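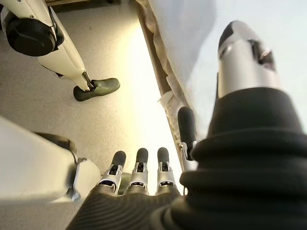

Why does my loading control look fine while my target band fades from left to right across the membrane?

The usual cause is uneven transfer, and a strong loading control hides it because that band is already saturated. Stain the membrane for total protein right after transfer and compare the left and right lanes before you block.

Lab Bench Forum > Protein Methods > Western blotting
Thread: Target fades left to right, loading control flat

gkragh
Posting this as a new topic because the short answer above is what I was given in the beginners' section, and I'd like more detail.

Setup: mouse liver lysate, RIPA with inhibitors, 30 ug per lane, 10% gel, wet transfer to PVDF at 100 V for an hour in the cold room. Target runs at 67 kDa. Primary overnight at 4 C, secondary for an hour at room temperature, ECL. The target is strong in lanes 1 to 4 and gets weaker all the way to lane 10. GAPDH is flat. All ten lanes are the same lysate, because I was testing a new antibody lot and wanted to see lane to lane variation before running real samples.

I have done this three times. Same direction every time.

Grethe

ona_p
Same direction three times is useful to know. Do you always load lane 1 first, and do you always put the sandwich in the tank the same way around?

gkragh
Yes to both. Lane 1 is nearest the notch in the cassette, and the cassette goes in with the notch up.

ona_p
Then load the next gel the same way and flip the membrane end for end in the antibody step only. If the fade follows the lanes, it happened in the gel or the transfer. If the fade stays with the end of the tray, it's your incubation. It costs you one blot and you get an answer.

Also do the Ponceau. I know people skip it. Scan it while it's damp, then rinse.

vigfus_e
I would bet on incubation before transfer. What volume of primary are you using, and is the rocker level? We had a Brøndum rocker in our old building that sat lower on one side. With a small volume of antibody in a big tray, one end of the membrane was barely covered for most of the night. An abundant protein with a good antibody won't show it. A weak target will.

gkragh
5 mL in a tray that's a bit bigger than the membrane. I haven't checked whether the rocker is level. It's a Janik, the see-saw kind.

vigfus_e
5 mL in an oversized tray is not enough. Use 10, or use a pouch or a tube on a roller.

ona_p
I disagree that it's the first thing to suspect. A see-saw motion usually gives you a light middle or light ends, and a smooth slope from one side to the other looks more like transfer. How old is your tank and are the electrode wires intact? If the platinum wire is broken or has come loose on one side you get exactly this. Hold it up to the light and follow the wire with your finger, unplugged obviously.

And GAPDH tells you very little here. At 30 ug of liver lysate it is almost certainly out of the linear range. You could lose half of it and the band would look the same on ECL.

vigfus_e
Agree on GAPDH. Still don't agree on transfer. If the wire was broken the low molecular weight markers at that side would be faint too. Grethe, do you have prestained marker on both sides of the gel?

gkragh
Only on the left, next to lane 1.

vigfus_e
Put it on both sides next time. It takes one more well.

halldora.k
Coming at this from a core facility. We see a lot of these and it's worth going through in order, cheapest check first.

1. Marker in the first and last wells.
2. Ponceau on the membrane, and Coomassie on the gel after transfer. If protein is left behind in the gel on the right side, you have found it.
3. Level on the rocker.
4. Electrode wires.
5. Exposure. Take a short one, a medium one and a long one. Look at GAPDH at the shortest exposure where you can see it at all.

Number 5 you can do with the blots you already have if you saved the exposures.

gkragh
I saved them. At the shortest exposure, GAPDH also fades, lane 1 to lane 10. Not as much as the target but it's there.

halldora.k
Good, so the fade isn't specific to your target or your new lot. GAPDH was saturated at the exposure you were judging by.

Did you strip and reprobe, or cut the membrane?

gkragh
Cut. Target on the top piece, GAPDH on the bottom piece. Different trays, same rocker.

vigfus_e
Same rocker, so that doesn't rule me out.

ona_p
Doesn't rule the tank out either.

s_hjaltested
Has anyone asked about the dilution? You may be using up the antibody. What dilution are you at, Grethe?

gkragh
Primary is 1 to 3000 in 5% BSA. The sheet says 1 to 1000 for western, but the person before me wrote 1 to 3000 on the box.

s_hjaltested
Go back to 1 to 1000 until the rest is sorted out. With a dilute antibody and a small volume, whichever part of the membrane gets wetted first takes most of it. If you always pour from the left end, the left end wins. Were you reusing it too?

gkragh
Reused it twice. I was told up to five times was fine with azide in it.

s_hjaltested
Sometimes that's fine. I wouldn't do it while testing a new lot, since you can't tell a bad lot from a tired tube. And if there's azide in the antibody, make sure you wash well before the HRP secondary. Azide kills HRP.

ona_p
I don't think reuse explains a slope, but I wouldn't do it here either.

One more question. What constant are you running the transfer at, and what does the current read at the start and the end? With old buffer the current goes strange. We make ours fresh and don't reuse it.

gkragh
Constant voltage, 100. Current started at 200 mA and I didn't write down the end. The buffer is reused, I think for the second time. Our power supply is a Ritden and it just shows whatever number is on the screen when you look.

ona_p
200 mA at 100 V in a mini tank sounds low to me. I'd expect more than that at the start with fresh Towbin. Low current would fit old buffer, wrong methanol, or a poor connection. I would make fresh buffer before doing anything else.

vigfus_e
It depends on the tank and on how cold the room is. I wouldn't read too much into one number without the manual for that tank.

ona_p
Fine, but fresh buffer is an easy thing to change.

halldora.k
Please don't change everything at once, or you'll have a good blot and no idea why. Fresh buffer and markers on both sides, then Ponceau. If the Ponceau is even, go on to the antibody steps. If it's sloped, stop there and look at the tank.

gkragh
OK. I have lysate for two more gels before I need to make more. I'll run one on Monday.

gkragh
Results.

Fresh buffer, marker on both sides, everything else the same up to the end of transfer. Ponceau is sloped. The right side is clearly lighter, and the right marker is fainter than the left one. Coomassie on the gel shows protein left behind on the right side.

Starting current was higher than before but I still got the slope.

I took the electrode card out and followed the wire like Ona said. It isn't broken, but it has come off two of the pegs on one side and is bunched up near the other edge.

ona_p
There you go. Don't try to bend it back yourself, platinum wire that thin snaps. Get a replacement card or borrow a tank.

vigfus_e
I'll take the loss on that one. Level the rocker anyway.

gkragh
I checked it. It's off by a little, not much. I put a folded card under one foot.

s_hjaltested
What does the new lot look like compared with the old one, now that you know lanes 1 to 4 are the trustworthy ones?

gkragh
I'm not calling it until I have a flat blot. There's a tank from Nivora in the next lab that I can use this week. I'll use 10 mL of fresh primary at 1 to 1000.

halldora.k
When you do, run a dilution series of the lysate on the same gel. 5, 10, 20, 30 and 40 ug, target and GAPDH. Then you'll know how much you can load and still be in range for both. With liver I'd guess you end up nearer 10 for GAPDH. Or drop GAPDH and normalize to total protein, which a lot of journals prefer now anyway.

vigfus_e
I still use a housekeeping protein and I think it's fine if you show it's linear. Total protein stains have their own problems with background on PVDF.

halldora.k
They do, but you get to see every lane from top to bottom, and Grethe would have caught this on the first blot.

gkragh
Second gel, borrowed tank. Ponceau is even and both markers match. Target is flat across lanes 1 to 7, I used the last three for the start of a dilution series. GAPDH at 30 ug is saturated at every exposure except the shortest one, as you all said. At 10 ug it's fine.

The new lot is a little stronger than the old lot at the same dilution and has one extra faint band below the target. I'll start a separate thread for that.

s_hjaltested
Post the lysis buffer and how long the samples were boiled when you do. A faint band under the main one in liver is often breakdown.

lurker365
Found this by searching. I had the same slope but right to left, and it was the sponge. One side had gone thin and stiff and wasn't pressing on the gel. New sponges fixed it. Adding it in case the wires look all right for someone else.

ona_p
Good point, sponges should go on the list. Between steps 2 and 3.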